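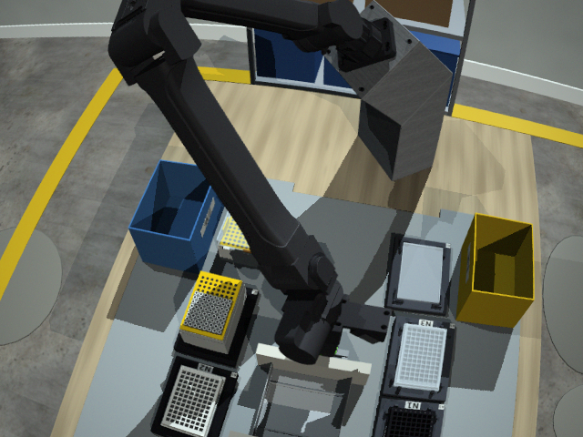

Trotov Horror Interviews: Data Card

Version 1.2, January 18, 2021

Summary

Trotov is a text dataset of published interviews with people who make horror films. It holds 692 interviews split into 2,358 question-and-answer pairs, with labels for topic, speaker role and the stage of production the speaker is talking about. All of the text is in English. It was put together for work on topic tagging and passage search, and for people who study how filmmakers talk about their own films.

What changed in this version

Duplicate interviews were removed. Many sites ran the same press-day conversation under different headlines, and version 1.1 kept all of them. We now keep the longest copy and list the others in duplicates.tsv. The topic label "monsters" was renamed "creature_design" after labelers kept using it for the plots of monster films. Two broken rows in the test file were fixed.

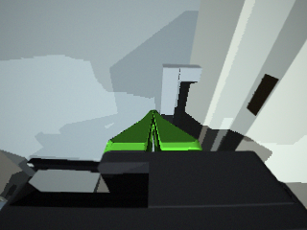
Green gripper fingers, closed with nothing between them (computer render).

Sources

The interviews come from three places:

Udari, a film news site that let us use its interview archive for non-commercial research.
Majimbun, a genre magazine, print issues only, scanned and corrected by hand.
The Tuscombe Festival program books, which printed short director interviews each September.

Udari makes up most of the set. The Tuscombe interviews are short, often four or five questions, and lean toward first features. Majimbun ran longer pieces with a lot of talk about makeup and sets. If you compare sources, keep these differences in mind — a model can learn to tell Majimbun from Udari by answer length alone.

Files

train.jsonl, dev.jsonl and test.jsonl hold the pairs. Splits were made by interview, so no interview appears in more than one file.
interviews.tsv has one row per interview, with source, year and the role of the main speaker.
duplicates.tsv lists removed copies.
labels.txt gives the 22 topic labels with a one-line definition each.
CHANGES.txt covers earlier versions.

Fields

pair_id: a string, unique across all splits.
interview_id: matches the first column of interviews.tsv.
question: the question as printed.
answer: the answer as printed, with line breaks removed.
role: director, writer, actor, composer, effects, producer or other.
stage: development, shoot, post, release or none.
topics: a list of one or more labels.
spoiler: true or false. Set to true when the answer gives away an ending or a death.

Labeling

A team of 12 labelers worked through the pairs. Each pair was read by two people who couldn't see each other's choices. Where they differed, a third person decided. Most disagreements were between "influences" and "folklore", for instance when a director talks about a ghost story heard as a child and then about the film that used it. The rule we settled on is to give both labels if both are mentioned by name.

The spoiler field was added late and was filled in by one labeler per pair. Treat it as a rough guide.

Text cleanup

Interviewer names, bylines and ad text were taken out. Film titles were left as printed, including misspellings. Bracketed notes such as [laughs] are still there in the Udari text and mostly absent from Majimbun, where the editors cut them. Swearing was not removed. Group interviews, where several cast members answer one question, are kept as a single pair with the role set to "other".

Known problems

Directors are heavily represented. Composers and effects artists show up far less often, and results for those roles move around a lot from run to run.
Some Majimbun scans had torn corners, and the missing words are marked [unreadable].
Answers about release plans are out of date and shouldn't be used as facts about any film.
Descriptions of gore are common and can be graphic.

Uses we don't support

Please don't use the set to generate quotes and attach them to real filmmakers. The license doesn't allow it. The set is also a poor fit for sentiment work — people promoting a film are nearly always positive about it.

License and access

The labels and split files are free to use with credit. The interview text is for non-commercial research only, under the terms in LICENSE.txt. Takedown requests from speakers or publishers are handled through the issue tracker, and removed pairs are listed by pair_id in the next version's CHANGES.txt.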